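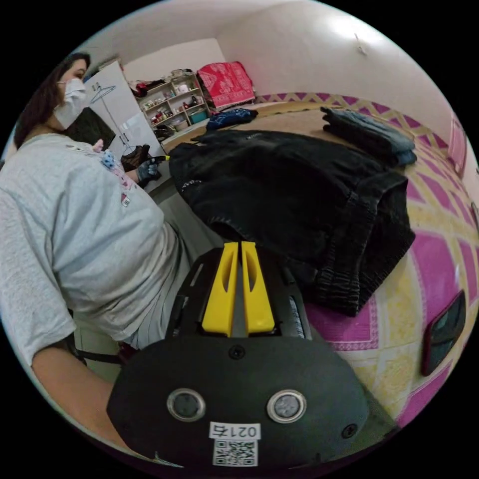
Linance Frame Synchronizer

The Linance is a rack-mounted frame synchronizer made by Grestaseo, a maker of video equipment based in Mumbridge. It locks incoming video to a house reference so that sources with different timing can be switched cleanly. The unit takes up one rack space and has 2 SDI inputs and 2 SDI outputs.

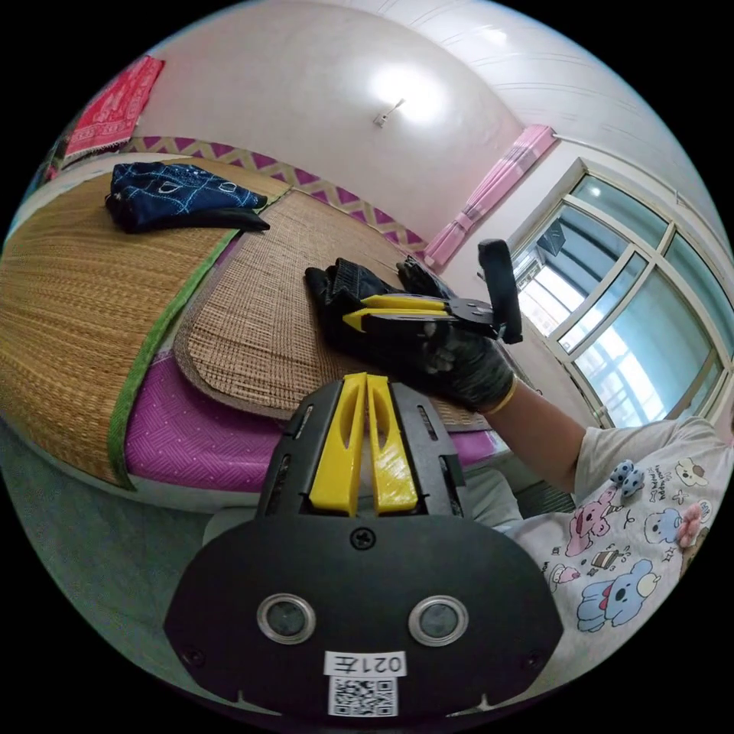 Design and use

Each input is written to a frame store and read out in step with the reference signal. If an input is lost, the unit can hold the last good frame or cut to black – the choice is set from the front panel. Audio embedded in the signal is delayed to match the picture.

Grestaseo sold over 2,000 units, mostly to regional stations and rental houses.

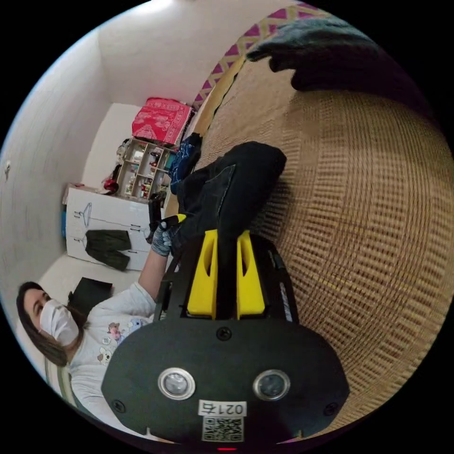 Early firmware could drop audio after a change of input format. This was fixed in version 21, which also added control from Keogh routers. The Linance has no internal backup power supply, and later models in the line added one as an option.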